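## 3. Cleaning small household items with pre-moistened wipes

### 3.1 Setting and materials

The part of the Dalen household study reported in this section concerns one narrow task: the wiping of small items kept in kitchens and living rooms. Participants were asked to clean the items as they normally would, in their own homes, using whatever product was already in the house. Most chose pre-moistened wipes. The items fell into three groups, namely solid-walled containers, perforated containers, and trays.

Work was carried out away from the sink in nearly all visits. Participants sat or stood beside a small table, placed the wipes and a dry cloth within reach, and handled one item at a time. A tray was often used to hold the supplies, and in several homes it was later wiped as an item in its own right. No instruction was given on the order of work, the number of wipes, or the use of a dry cloth. Lama Nasrallah and Mio Oshima coded the sessions separately and met to settle differences.

### 3.2 Perforated containers

Perforated containers, such as cutlery drainers and small bins, took longer to clean than solid-walled ones of similar size. The reason lies in the surface. A flat wipe passes over a punched wall without entering the holes, and soil that has collected on the inner edge of each hole is left in place unless the user changes the angle or the pressure of the hand. Participants who noticed this tended to press down and hold, then move to the next area. Others wiped in long strokes and returned to the same area later.

Grip was the second matter of interest. A container held upright has to be turned many times and offers little for the free hand to hold. When it is tilted onto its side, the rim becomes a handle, and the wiping hand can lie flat along the wall (Figure 2). The plain bands found near the ends of many such containers were useful here, as they gave the thumb a smooth place to rest.
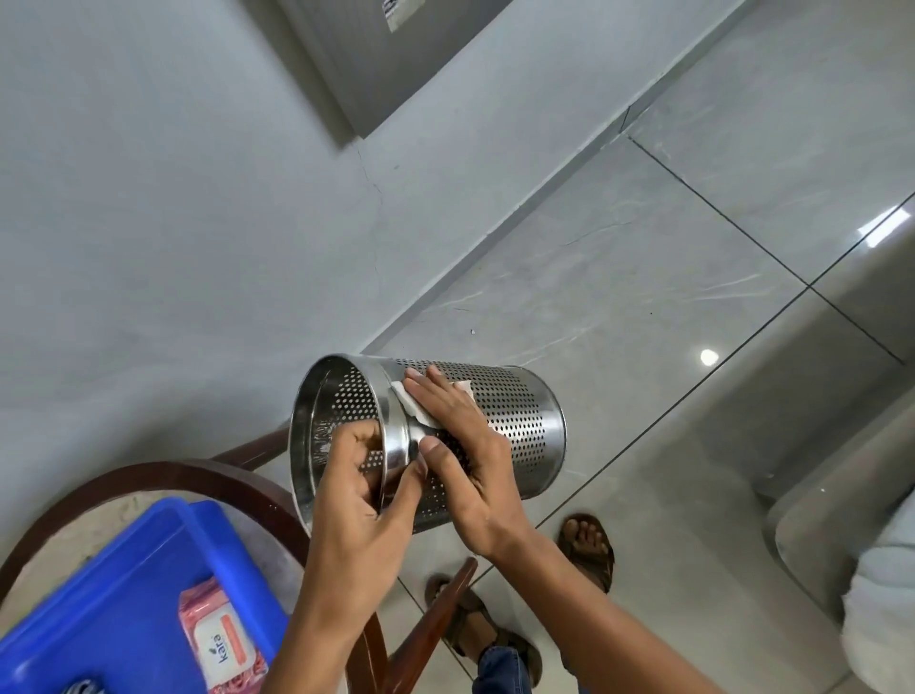

**Figure 2.** Wiping the outer wall of a perforated stainless steel container, with the other hand holding the open rim.

The inside of the container was treated less evenly. Some participants folded the wipe and pushed it down to the closed end; others cleaned only as far as the fingers could reach. Where the inner wall was bright and easy to see through the open mouth, participants were more likely to continue to the bottom. In the coding scheme, an item was recorded as complete only when both the outer and inner walls had been wiped at least once. Marks stamped into the metal were ignored, as were scratches.

Floor coverings and nearby furniture had no clear effect on the method chosen. Several participants did, however, hold the item away from upholstered seats, and two stated in the closing interview that they did so to keep drips off the fabric.

### 3.3 The supply tray and the wipe package

The package itself proved to be a source of delay that the original protocol had not foreseen. The coding sheet drafted at Skistbridge began each episode at the moment the wipe touched the item. This left out the time spent opening the lid, finding the leading edge of the sheet, and separating it from the next one. The sheet was revised on 09/07/2021 so that an episode began when either hand first touched the package.

The revised sheet was applied to 181 episodes. Soft pouches with a flip-top lid were handled with both hands in most of these, one hand steadying the lid or pouch while the other worked at the opening. Placing the pouch in a tray kept it near the work and put the dry cloth beside it, so that a participant could change from one to the other without leaving the table. Striped or otherwise patterned cloths were coded in the same way as plain ones.
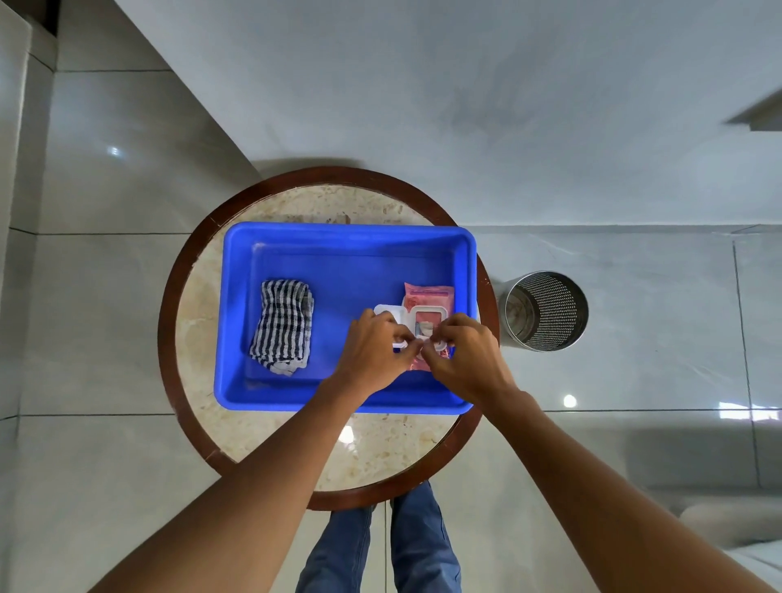 Anselmo Nogueira, commenting on an earlier draft, objected that opening a package should not be counted as cleaning at all. In his view the revised start point makes wipes appear slower than a cloth and spray, because the time needed to wet and wring a cloth was never measured on the same terms. He asked that the two intervals be reported separately.

The objection is accepted in part. Handling time and contact time are given in separate columns in the tables that follow, and the combined figure is kept only for comparison between types of wipe package. A matching measure for cloths would require the earlier sessions to be coded again, and those sessions began with the cloth already damp. Tomomi Kawaguchi has prepared a start rule for cloths that will be used in the second round of visits, planned to include Utance. The rule counts from the moment the cloth is picked up dry and ends at first contact with the item.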